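The Itton Gauge

The gauge at Itton read 2,000 millimeters at 14 hours and 2,020 an hour later. The inspector from Penner wrote both figures in pencil. The rule for October was that any rise of 20 millimeters in an hour had to be reported to the dam at Notard.

She called Notard. The line rang 14 times and dropped. She called again and logged the second attempt under the first.

The hut had a bench, a stove and a chart recorder made by Mimis. The recorder pen had drawn a flat line since morning. She opened the housing and found the float cable off its pulley. She seated it, and the pen climbed to 2,020 and stayed there.

The procedure did not say what to do when the dam did not answer. It said to remain at the gauge for 2 hours or until relieved. She remained. At 17 hours the water stood at 1,990. She entered the figure, drew a line under it and locked the hut.

In her room at the Penner lodging house she put her jacket on the bed and copied the readings into the bound book.
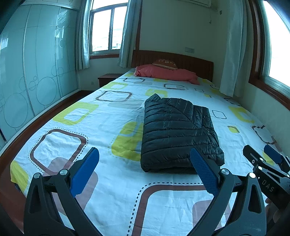 The jacket, folded, on the bed.

At 20 hours the telephone rang. It was Notard, asking for the level at Itton. She read out the last figure. The voice repeated it and asked if there was anything further to report.

"Two calls," she said, and gave the times.

Get new stories by email. Unsubscribe at any time.

Comments

gravelbar: Was the flat line the cable the whole time, or did the dam know? I read it twice.

m_oxbow: We had a recorder like that. The cable came off every fall.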